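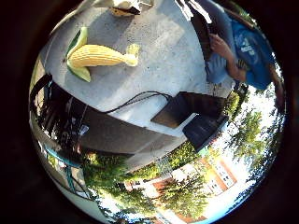

How do I get my kid's play kitchen corn (and everything else) through a whole day outside without losing half of it?

Posted by Jasmina Petek, December 26, 2021

Hi all! We moved to Gindville in October and we finally have a concrete slab out back, so my four-year-old has decided that her pretend grocery store lives outdoors now. I love it, I really do, but the plastic food goes out by the armload and never all comes back. It ends up in the grass, under the neighbor's hedge, once in the mailbox. Then there's the sun. The red stuff from her old set has already gone a sad pink. I'm not buying another set, the last one was a gift from my aunt and I still feel bad about the missing eggplant. Do you store yours outside? Does anything keep the color in? And how do you wash it all without spending a whole evening at the sink?

Raffaele Rinaldi
106 helpful votes

We've been through this with two kids, so here goes. First, get a mesh bag with a drawstring, the kind people use for delicates. Everything goes in that at the end of the day, you hose the bag down, give it a swish in a bucket of warm water with a squirt of dish soap, rinse, and hang it off the fence overnight. Done, no sink!

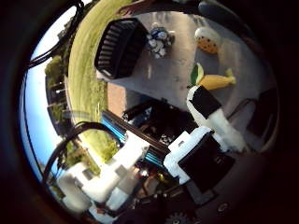 Mowing is the other thing. I walk the lawn before I start the mower every single time, after I turned a plastic pear into confetti (my son has not forgiven me). Go slowly along the edge where the grass meets the concrete, that's where small stuff hides. As for fading, I don't know of a spray that's worth it. Just don't leave the bag in the sun between play days. Ours lives in a lidded tote in the garage. Oh, and check anything hollow for water, squeeze it and see if it dribbles. If it smells funky inside I throw it out.

Issa

Dishwasher, top rack, no heated dry. Never had a problem except one hot dog.

Momus

We just let ours fade. My daughter calls the pale ones "old food" and charges less for them. For losing things, I drew a chalk line around the store and the rule is that groceries stay inside the line. Works most days. Rain wipes it off so you have to redraw it, and by then she wants it to be a bakery.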